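Tagged: Datasets > Equities > Text

1/29/25 – by the Groden data desk

3 comments | 11 shares

Groden Closing Notes: README and data card

Read this before you load anything. Most of the complaints we get come from people who pulled the main file, ran a sentiment score over it and found a signal. We don't believe the signal. We have tried to find one ourselves and the results went away every time we fixed a mistake in our own code.

What you get

Groden Closing Notes is a set of short end-of-day stock market reports, lined up with the closing prices of the companies they mention. It covers 83 listed companies over 114 trading sessions. Each report is a few paragraphs of plain English of the sort a newsroom puts out after the bell: who was up, who was down, and a reason.

The reason is the part to be careful with. A reporter has less than an hour to say why a bank fell, and something always gets named. On a day when rates news came out, it was rates. When nothing came out, it was "profit taking" or "a cautious mood." We kept these phrases because people want to study them. We do not think they explain the price moves, and the column that holds them is called stated_cause for that reason. Please don't rename it to cause in your paper. It has happened.

Files

reports.csv – one row per report, with session number, headline and body text
moves.csv – one row per company per session, with open, close and percent change
links.csv – which company is mentioned in which report, and the text span
stated_cause.csv – the reason given in the report, copied word for word
CHANGES.txt – what we broke and when

Everything is UTF-8 with commas. Percent change is stored as a number, so a fall of a tenth of a percent is -0.1. Version 1 stored it as text with the percent sign attached, and anyone still using version 1 should stop.

Where the text came from

The reports were written for the Nokex market wire and passed to us under a license that allows research use. Nokex covers small exchanges and thinly traded shares, so the company list looks odd next to a normal index. There are two airlines and no large oil company. Te Moana, a port operator, shows up in a large share of the reports because it published results twice in the period and somebody kept writing about it.

We did not pick the companies. We took what the wire covered, and the wire covered what moved. That is a selection problem and no amount of cleaning fixes it. A share that sat still for a month may not be mentioned at all, even though its prices are in moves.csv. If you train on links.csv alone, your model will think every company has news every day.

How prices were matched

Closing prices are the official close where the exchange publishes one and the last trade where it doesn't. The field close_type tells you which. For the thinner names the last trade may have happened hours before the close, so the report can describe an afternoon rally in the wider market while the company's own price has not moved since lunch. We left those rows in and set the stale flag.

Company names were matched to tickers by a script and then checked by hand. The script was bad at short names. The hand check caught most of that, and we would be surprised if it caught all of it. Parent companies and their listed units are the weak spot, so treat any result that rests on a single corporate family with suspicion.
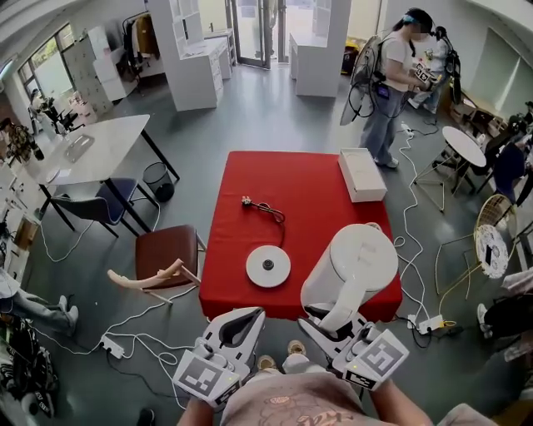
Dividends are not added back. A share that went ex-dividend shows a drop, and in several cases the report writer seems to have missed this and blamed the drop on something else. Those rows make good test cases for anyone who wants to know how much a stated cause is worth.

Known problems

Time stamps. Reports carry the time they were filed, and the wire allowed later edits without changing the stamp. Some texts therefore include facts that were not public at the filing time. If you are testing a trading idea, this alone is enough to ruin it.

August. Trading was thin, the reports were shorter, and many of them reuse sentences from the day before. We flagged exact repeats in the column repeat_text. Near repeats are not flagged.

Rounding. Writers rounded in their own favor when it made a better sentence. A move of 1.9 percent became "2 percent" or "nearly 2 percent," depending on the day. The number in the text and the number in moves.csv will disagree, and moves.csv is the one to trust.

Unnamed dealers. Quotes are credited to "a trader" or "one dealer." We can't tell you how many different people that is. Our guess is not many.

Scores people have reported

The Tokanard benchmark includes a task built on this set, asking a model to predict next-session direction from the report text. The top entries look good. We reran two of them with the edited reports taken out and both dropped to what you would get from always guessing "down," which was the more common outcome in the period. We sent our notes to the maintainers. The leaderboard has not changed.

We would be happy to see a result that holds up. It would need to leave out edited reports, use only sessions later than the training sessions, skip stale rows and include trading costs. So far we haven't received one that does all four.

What it might be good for

Studying how market reports are written. Finding company names in messy text. Checking whether a summary keeps its figures straight. Teaching students how look-ahead errors get into a backtest – the set is very good at that.

What it should not be used for

Picking shares, or selling a product that picks shares. The license forbids the second and common sense should handle the first. It is also a poor choice for measuring "investor mood," whatever that is taken to mean, as the text records the mood of a person with a deadline.

License and contact

Research use only, no resale, keep this file with the data. Corrections go in the issue tracker with the session number and the ticker. Requests for a "cleaner" version with the flagged rows removed will be closed, and the flags are there so you can do it yourself in one line.

Filed under: Markets data, Documentation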